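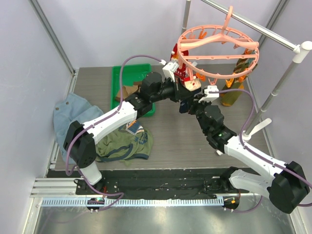 25 October 2020, laundry cell, Stustadport

Checked cable slack on both arms with the grippers together under the hanger. The left one arcs high over the tray, so watch it on wide moves. Wiped the toothed rack, no grease added. Left arm counter reads 2,441 cycles, pads last changed in February.

Finger pads next. Scuffing at the top of the left finger – worth a new pair before the sock runs. Conance set is on order.
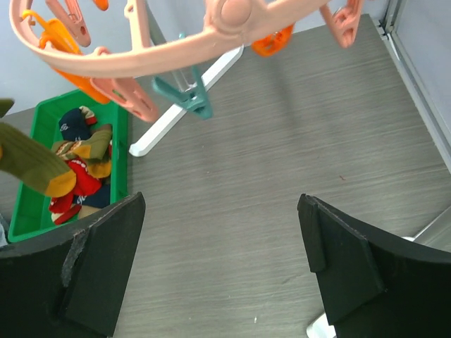
Do both pads get changed if only one is worn?
Change the pair, then redo the gripper zero.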